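Flovelgate Council By-election Turnout: Data Card

Version 2, 1 February 2019

Summary

Hourly turnout counts for the Flovelgate council by-election, by polling place. The table has 2,300 rows, one for each polling place and reporting time. It was keyed from the paper sheets posted at each hall and checked against the returning officer's final statement.

Coverage

51 polling places across the Clidier and Teixeira wards. Advance votes are in a separate file and are not added to the hourly totals.

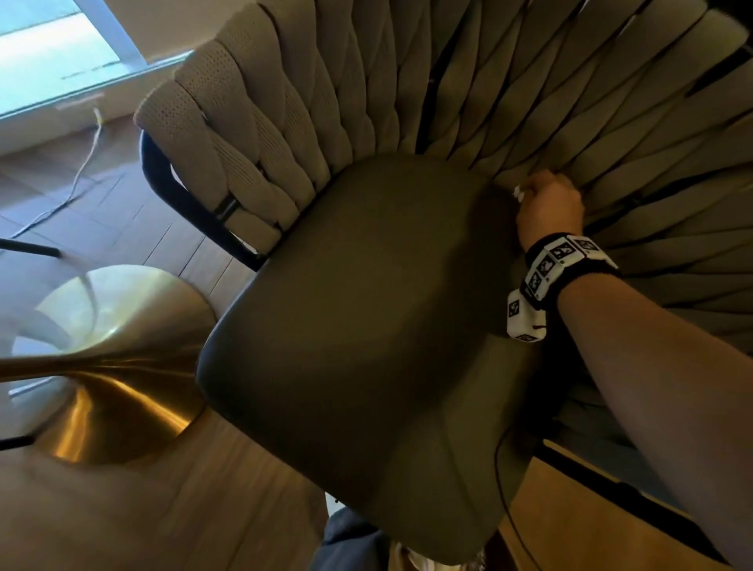

Godelieve Van Damme wrote that the Teixeira figures in version 1 looked too low before noon, and asked whether the late sheets had been entered as zero. They had. Missing reports are now left blank.

Columns

place_id: short code, same as on the ward map
ward: Clidier or Teixeira
report_time: local time, 24-hour clock
votes_cast: running total, not votes in that hour
enrolled: names on the roll at close of enrolment
source: sheet, phone or final

Turnout percentages are not stored. Divide votes_cast by enrolled, and use the final row for each place if you only need the result.

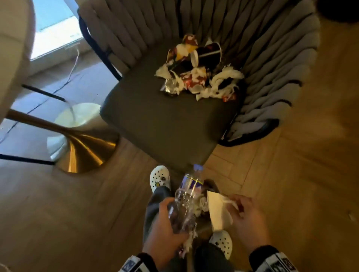 Grey chair with snack bag, paper cup and napkins on the seat.

Known problems

Ten polling places phoned in their counts, and the times for these are when the call was logged. 67 rows have a running total lower than the one before it. We kept the numbers as written and set the flag column to 1. Don't use those rows for hourly change.

The roll for Nollovwood hall was reissued after enrolment closed. We use the second roll. Anyone comparing with the newspaper tables will see a small difference there.

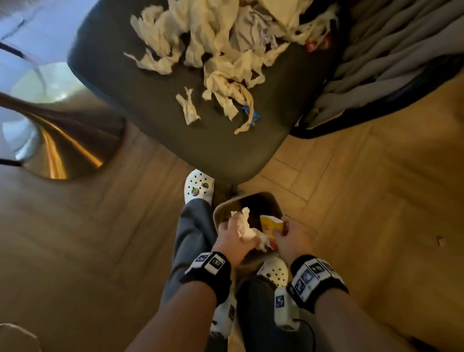 Dark grey seat with crumpled white tissues and paper towels.

Licence and contact

Free to use and share with credit to the Flovelgate Turnout Project. Corrections go to Pieter Stevens, with the place_id and a scan of the sheet if you have one. The next version is due once the Teixeira recount sheets are keyed.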